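We got to the Undlow funeral home open house at 10, my sister-in-law and I, because our aunt wants her plans on paper and asked us to scout for her. I expected gloomy organ music. They had a piano playlist and lemon bars!

The chapel seats 239, and the side room (the Heydari Room, after the family that started the place) is much cozier. I'd pick that one. Printed programs start at $367, and they'll help you write the obituary if you get stuck.

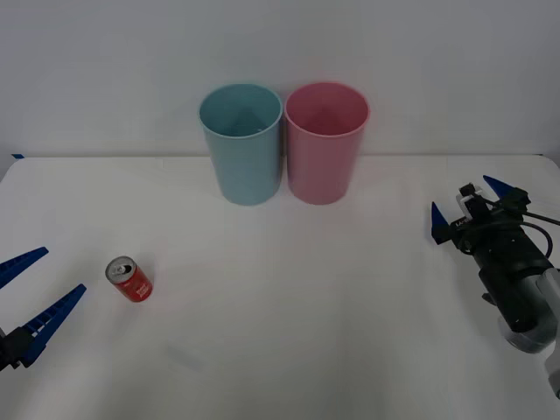 *Two cups side by side at the back of the white table.*

Then we walked over to the Jandska cemetery, 15 minutes on foot and mostly uphill, so wear real shoes. The veterans' section is lovely, with big old maples all along the wall. A plot there for non-veterans isn't possible, but the east slope has space at $847 for an urn. Parking is tight by the gate. Go in May if you can, the lilacs were out and it smelled wonderful. 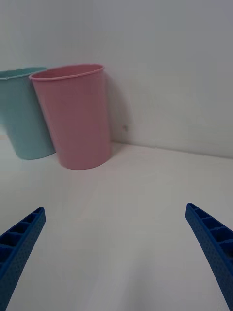

*The pink cup and its teal neighbor.*

We still want to see the place in Troltia before our aunt decides. She has already picked the hymns (all four verses, she says).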